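Gidosura Robotics Notes
July 24, 2023

Second week of teaching the two-arm cell at Trodetside by remote control. A few posts on what I have learned about tape rolls.

The task is simple to say. Pick up the rolls of tape, put them in the white tray, leave the pliers and everything else alone.

One person drives both arms with a pair of hand controllers. Every run gets saved and the good ones go to training.

Fixed camera first, then the view from a wrist:
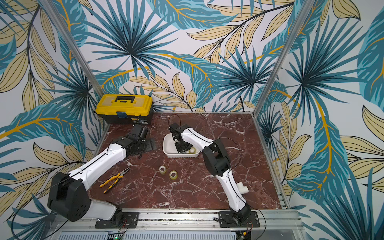
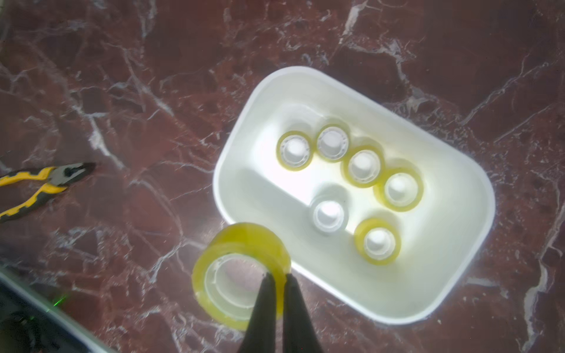
Target for this task is 500 good runs. We have 88. I threw out more than I kept in the first few days, mostly my own driving.

Biggest mistake early on was speed. I would rush to the roll, stop, hunt for the grip, then rush again. The policy learned the stopping and the hunting very well.

Now I go slower the whole way and keep moving. Runs take longer but they look alike, and the arm copies them better.

Clear tape is hard to see. The rim almost disappears when light comes through it. On the wrist view I aim for the core and work out to the rim from there.

Grip on the rim, not across the whole roll. A small roll pinched across the middle tends to roll away when you let go - and then you have a run about chasing tape.

We move the tray between runs. Turn it, slide it, swap sides. If it always sits in the same spot the arm learns the spot and ignores the tray.

Also keep a few runs where the first grip misses and you recover calmly. I used to delete all of those. Wuyts kept theirs when they did the cable task in May, and their policy retried on its own.

Switching arms is still my weak point. I forget the left one is live and let it drift while I look at the right. Two foot pedals are on order from Plenton so I can lock one side.

Will post again when the first policy has had a fair test. Driving more runs this afternoon.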